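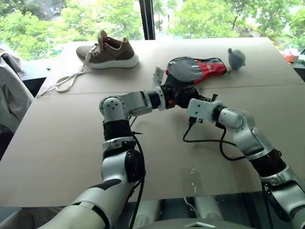
I'm trying to settle the packing order for a carry-on that has to hold one spare pair of shoes and a small lighting kit. Trip is Windden to Savville, regional jet, so the bag gets weighed at the gate. Base weight with the kit is 2165 g, shoes excluded. The spare pair adds 632 g. They are low sneakers with a thick white sole that flares at the heel, and the flare is what decides the packing. Packed sole to sole, they leave a wedge of dead space at the heel end. Packed heel to toe, they sit flatter but the upright tongues press into whatever is on top. The laces are long and I used to leave them hanging out of the eyelets like that, until one went through a zipper coil on the Quansah bag and jammed it. Now they get tucked inside before anything else happens. What order are people using for shoes plus flat round items?

*posted by seamallowance, 10/02/2026*

---

Shoes at the wheel end, heel to toe, soles against the shell. Flat items on the opposite side behind the divider. Fill the shoes with socks or the charger. If you leave them empty they crush and the volume is wasted anyway.

*posted by k_eichhorn*

---

> Fill the shoes with socks or the charger.

Socks yes, charger no. I did that for a year and the plug prongs cut through the lining of the left one. Cable in the shoe is fine if the brick goes somewhere else.

Also, wear the heavy pair. What's the reason for packing the 632 g pair instead of walking onto the plane in them?

*posted by dullcorner*

---

The pair I wear is heavier. Boots.

Socks are already in the shoes. The flat items are the part I can't get right, so here is what goes in with them. 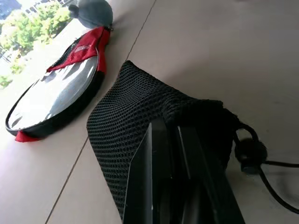 *Reflector in its zippered case, black mesh drawstring bag in front.*

The case has to lie flat against one side. If it stands on edge it bows the divider and the lid won't close without pushing. The mesh bag takes the clamps and small parts.

*posted by seamallowance*

---

Mesh is the wrong choice for clamps. Anything with a corner works through the holes and you end up with a knot you have to cut. I moved to the Asora coated sacks and haven't lost one yet. They weigh more. On a 3000 g limit I'd still pay it.

*posted by twopanel*

---

Disagree on the mesh. I can see what's in it without opening it, security can see what's in it without opening it, and a coated sack holds air. You close the lid on a balloon. If the corners are the problem, put a rubber band around each clamp before it goes in.

*posted by dullcorner*

---

A coated sack holds air if you cinch it first and press it second. Reverse the steps.

*posted by twopanel*

---

Back to the question. Collapsible reflectors are spring steel at the rim and they don't mind load across the face. They do mind a point load on the rim. So the case goes on the bottom, full contact, and the shoes go on top of it with the soles down. Put a folded shirt between if the heels are hard. This also gets rid of the tongue problem, since nothing rigid is above them.

Small parts go in the dead space at the heels. That's around 400 g of stuff in my case, and it keeps the shoes from sliding.

*posted by k_eichhorn*

---

Soles down on a zippered case means the heel can sit right on the zipper pull. Turn the case so the pull faces the hinge.

*posted by h_ostrom*

---

Tried it tonight with the case on the bottom and the pull toward the hinge. Lid closes without pushing. The mesh bag fits the wedge if I put it in drawstring first, otherwise the cord lock sits on the shell and clicks when the bag rolls.

Did not try the coated sack. Total comes to 2797 g with the shoes, so there is room under the limit for one if the clamps start coming through.

Does anyone know if the Savville gate staff count a jacket over the arm

*posted by seamallowance*

---

They didn't in September. Different airline though.

*posted by h_ostrom*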